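Prukville Extends Electronics Drop-Off Program Through September

21 March 2024

PRUKVILLE — The city's drop-off program for used electronics will continue through the end of September under a contract extension approved by the City Council, the Department of Public Works said. The program had been scheduled to close at the end of this month.

Under the extension, residents may bring computers, monitors, printers, televisions and small appliances with a cord to the Skindley Road transfer station during regular operating hours. There is no charge for most items. A fee of $16 applies to each television or monitor with a glass picture tube, unchanged from the current schedule.

The contract is held by Predton, a regional recycling firm that has handled the city's electronics since the program began. Predton collects sorted material from the transfer station, removes batteries and other regulated parts, and ships the remainder to downstream processors. The firm is paid by weight for picture-tube glass and receives no payment for computers, which it accepts in exchange for the resale value of the metals and reusable parts.

The department reported that 313 desktop computers were received during the last collection period, along with 86 printers. Laptops were recorded by weight together with tablets and are not included in either figure. Public Works said it will begin listing laptops separately when the extension takes effect.

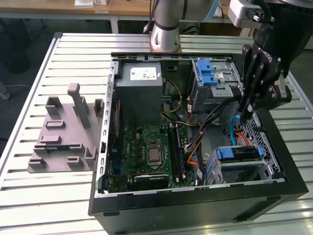

Kimie Sekiguchi

Desktop computers are among the easier items for a recycler to handle. The outer case is usually steel and can be separated with ordinary hand tools. Power supplies are pulled whole and sold by the pound as a mixed grade, which brings less than clean copper but more than scrap steel. Motherboards are graded by age and type, and older boards with more gold plating on their contacts tend to bring a higher price. Memory modules and processors are removed before a board is sold and are either tested for reuse or sold as separate grades.

Hard drives are a separate matter. The city does not erase drives at the transfer station, and the attendant will not remove one on request. Residents who are concerned about personal files are advised to take the drive out at home or to erase it before drop-off. A desktop computer is accepted with or without its drive. Under the contract, Predton must shred any drive that arrives inside a computer and must keep a record of the weight shredded. The record is submitted to the city every quarter.

The extension changes the rules for batteries. Until now, loose lithium-ion batteries were accepted in the same bins as small electronics. They must now be handed to the attendant, who will place them in a lined metal drum. Terminals should be covered with clear tape before the trip. Batteries that are swollen, leaking or damaged will not be accepted at the electronics area and should be taken to the household hazardous waste counter in the same building. The counter has its own hours, posted on the Public Works website.

Batteries built into a phone or laptop do not have to be removed. The department asks that residents leave them in place unless the device was designed to be opened without tools.

The new battery rules follow a review of the transfer station by the department's safety office. The review found that the small electronics bins were being filled above the marked line and that the distance between the bins and the paper baler was less than the fire code allows. The bins have been moved to the east wall. The baler remains where it was. A second extinguisher has been mounted at the entrance to the electronics area, and staff have been instructed to empty a bin when it reaches the line instead of at the end of the shift.

Council approved the extension with 2 members opposed. The dissenting votes concerned the length of the agreement and the absence of competing bids. Council member Lazarević, who voted no, said the work should have been put out to bid before the current term expired and asked the department to provide a cost comparison with neighboring counties. The department agreed to do so before the summer recess.

Public Works staff told the council that a full bid process could not have been completed in time to avoid a gap in service. In an earlier gap, according to the staff report, televisions were left outside the transfer station gate and along the shoulder of Skindley Road, and the city paid for their removal at the hourly rate for a two-person crew. The report did not give a total cost for that work, and the department said the hours had been charged to general road maintenance.

The cost of the extension will be covered by the solid waste fund. No change to household trash rates is proposed. Revenue from the picture-tube fee goes into the same fund and covers part of the glass disposal charge, with the balance made up from tipping fees paid by commercial haulers.

Several limits on the program remain in place. Businesses, schools and landlords clearing out rental units may not use the drop-off and must arrange their own pickup. Proof of residence is required, and a utility bill or driver's license showing a Prukville address is sufficient. Refrigerators, air conditioners and dehumidifiers are handled under the appliance program, which requires an appointment. Smoke detectors are not accepted under either program and should be returned to the manufacturer.

Vehicles enter from Skindley Road and stop first at the scale house, where the attendant checks proof of residence and collects any fee. The electronics area is the third bay on the left. Residents unload their own items. Carts are available at the bay entrance, and staff may assist with televisions — but only after the vehicle has been parked and the engine turned off. Payment is by card or check. Cash is no longer taken at the scale house.

A request for proposals covering the period after the extension is being drafted. According to the department, the draft will ask bidders to price curbside collection of electronics as an option, along with a satellite drop-off location on the north side of the city. Neither service is funded in the current budget. Bidders will also be asked to state where each class of material goes after it leaves their facility, a disclosure that the present contract requires only for picture-tube glass and shredded drives.

The draft will be presented at a public works hearing before it is released. Written comments may be submitted to the department by mail or left at the front counter of the municipal building. Comments should include the sender's name and street address to be entered in the record.

The list of accepted items, the fee schedule and the battery instructions are posted at the scale house and on the Public Works website. The transfer station is closed on city holidays.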